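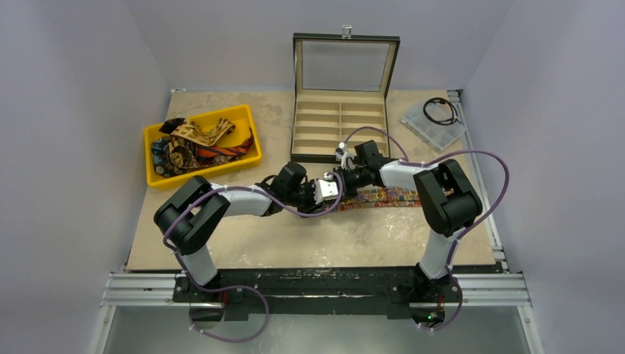

Why Does a Hospital Bed Go Up and Down?

By Hélder Meireles
2019-02-27
2 min read

When I was nine I broke my leg and got to ride a hospital bed for a whole week. I pressed the buttons so much that a nurse hid the remote!

So how does it work? Under the mattress there are little electric motors. Each one turns a long screw, and the screw pushes a metal rod out or pulls it back in. One rod lifts your head. Another bends your knees. Bigger ones raise the whole bed — with you, your blankets and your teddy on it.

The bed I looked at last June, a Kadetti, can lift 600 pounds. That's like a grown-up horse that skipped a few lunches.

Why bother? Sitting up makes it easier to eat and talk. And a nurse can bring the bed up high so she doesn't have to bend over all day (backs get sore!). At night it goes down low, so it's a short step to the floor.

Comments (3)

Unai Lozano: My daughter wants one at home now. Thanks a lot, ha.

bedbug44: can it go up to the ceiling

Hélder Meireles: No, bedbug44 — I tried.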